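Plokby notebook, 22 November 2021

Right, so the hand dropped out again this morning and I've lost most of the day to it (again!). Writing it up while I'm still cross enough to remember the order of things.

Started Plokby up as usual, homed the arm, all fine. Asked for a slow open and close on the hand and got two good cycles, then fault 177 on the finger bus and everything went limp from the wrist down. The base carried on as if nothing had happened, which bothers me far more than the fault does. If the hand stops talking, I want the wheels locked, full stop. We agreed that back in January and I'd have sworn it went into the config, but the file on the robot is the old one from Udham's branch. My fault as much as anyone's, I did the last copy over.

Cleared it, tried again, same thing. Then I went looking for a pattern and found one: it only trips with the wrist rolled past 20 degrees and the sleeve on. Sleeve pushed up to the elbow, I ran the same motion for seven minutes and not a peep out of it. So I think the cloth is bunching and tugging on the connector when the wrist turns. Can't prove it yet, but it fits with the fault we had at Fothergill, where the sleeve was brand new and stiff as anything.

Fingers pointing down at the carpet, sleeve over the forearm:
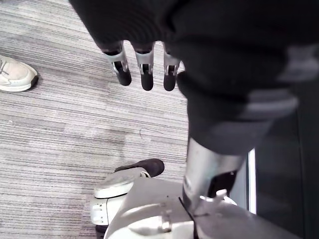
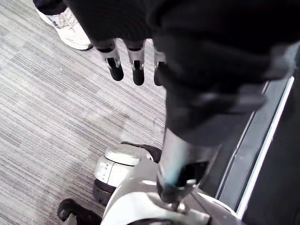

Loredana Bortolotti reckons I'm blaming the sleeve too soon. She had the same code on the Ovitz arm and it was a cracked crimp, fine when still and gone as soon as the cable flexed, and taking the cover off only hid it by letting the cable hang straighter. She'd swap the lead first and leave the sleeve exactly as it is, otherwise we change both and learn nothing.

Fair point, and annoyingly I'd already got the scissors out. So: new lead tonight, sleeve untouched, same roll test from zero upwards. Base lock goes in before any of that, and I've asked Luminița Munteanu to check the config on the robot itself and not just the one in the repo. Until she's signed it off, drive power stays off whenever the hand is live.

Spare leads are in the drawer under the charger, two left, need to order more.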